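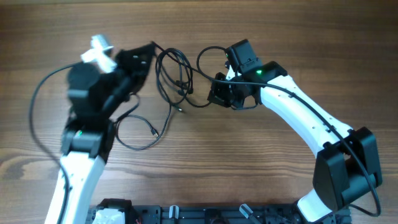

Notes from the July boat meeting

Boats > Honorato > Meetings > July

Reading time: 6 minutes

Hello all, I've got the pen again because I was last through the door, so these are my minutes and you'll have to put up with my way of doing them. We were all there except Gun-woo, who joined by phone from a train and dropped out whenever it went through a cutting. Keegan Gill ran things, as he usually does, from the chair with the good arms. We started at 7.15, fifteen minutes late, on account of the kettle.

Last time's notes

Agreed as right, apart from the bit where I wrote that the spare windlass was lost. It's in the gas locker. It has been in the gas locker since spring, and it should be living on the hook by the back doors, so please put it there when you've finished with it. The matter of the second mooring pin is carried over again.

Blacking and the dry dock

This took up most of the evening. For anyone who missed the emails, Honorato is due out of the water this autumn to have her hull cleaned and blacked, and Jemska have sent their quote. It's £1,470, covering the dock, the pressure wash, two coats and new anodes if she needs them. It doesn't cover welding, and it doesn't cover us sleeping aboard, which they won't have while she's on the blocks.

I said I thought we could do the blacking ourselves and save a good bit, as I did it with my brother on his boat and quite enjoyed it (I had black elbows for a fortnight, but still). Keegan said he remembered hearing about that and didn't remember the word enjoy. Gun-woo's point, between cuttings, was that hiring the dock for ourselves means five days off work for at least two of us, in October, with no promise of dry weather. I did come round in the end. We all said yes to Jemska, with the cost split equally between the six shares, so £245 each. Please have that in the boat account by the end of September.

Keegan will ring them and ask for the second slot in October. If they can only do the first one, that lands on Gun-woo's week, and he has said he'll swap provided he gets first pick of the spring weeks. That seemed fair to everybody.

The bilge pump

It's packed in. I had water over the boards by the engine in June, and I had to get it out with a sponge and a washing-up bowl, kneeling on a life jacket. The float switch is fine, I tested it with a stick, so it's the pump itself.

There are two choices. The first is like for like, a cheap one that'll probably do us three years, same as the last. The second is the bigger pump the chandlery at Witent has on the shelf for £299, fitted. It seemed a lot to me and I said so! But the cheap one needs new pipe anyway, and then somebody has to lie in the engine hole and fit it, and there was a long silence when Keegan asked who that might be. So we're having the Witent one. I'm taking her down there on my next week and will wait while they do it. I'll bring the receipt back and put it in the blue folder.

Until then, please look under the boards every morning. The sponge and the bowl are under the sink.

Who has her when

The August list stays as it is. We had one clash in September, where two of us had both written ourselves in for the same week (me, and me again, it was my handwriting both times and I'd meant to rub one out). So there's now a free week going at the end of the month. Say if you'd like it. If no one has asked by the time August is out, I'd quite like it back.

We talked about handover times too. The rule is noon out and two o'clock in, and it has been slipping. Keegan came aboard at two in June and found the last crew still eating lunch, and very nice they were about it, they gave him some, but he then didn't get away until nearly four and had to do the Wunside locks in the rain with the light going. There are 11 locks in that flight and no decent place to stop once you've begun. So noon means noon, please, with the bed stripped and the bins emptied.

The loo

Short item, thank goodness. The cassette is to be emptied before handover even if the light hasn't come on. Gun-woo asked for this to be written down in plain words, so there it is. The blue fluid is nearly finished and I'll get more when I'm at Witent.

Paint

We didn't settle this. The left side has faded a good deal more than the right from being moored the same way round all the time, and the red is turning a sort of tinned salmon. Keegan would like to repaint the whole cabin in dark green next year. I like the red, and I've always liked the red, and my feeling is that we could turn her round now and then and let the other side catch up. Gun-woo said he didn't mind as long as the name is done by a proper signwriter and we don't try it ourselves with a stencil. He's going to ask for a price for the lettering on its own. Back on the list for the next meeting, and please bring paint cards if you feel strongly.

Odds and ends

The Wunside water point is dribbling. Allow an hour and a half to fill the tank there, or use the one above the top lock, which is quicker but has that tap that sprays your sleeve.

The kettle whistle is broken. I rather miss it but I was outvoted on buying a new kettle.

A pair of green wellies, size seven, is in the wardrobe. They aren't mine, Keegan's or Gun-woo's. If they're yours, take them home, they're damp.

There was a question about dogs. We've always said yes to dogs and we're still saying yes to dogs, only please not on the bed, and there's a brush in the drawer with the tea towels.

Jobs to do

Keegan: ring Jemska about the October slot. Order the mooring pin (third time of asking).
Gun-woo: price for the lettering. Check what the insurance says about leaving her at the dock overnight.
Me: pump, receipt, blue fluid, type this up.
Everyone: £245 into the boat account. Windlass on its hook.

Next meeting is at Keegan's after the blacking's done, 7 o'clock. He's making the chilli, so tell him beforehand if you don't eat meat, and can someone else bring pudding as I did it this time and last. We finished at 9.40 and Gun-woo was still on the train.

Contact the boat share | Copyright the Honorato owners | Back to top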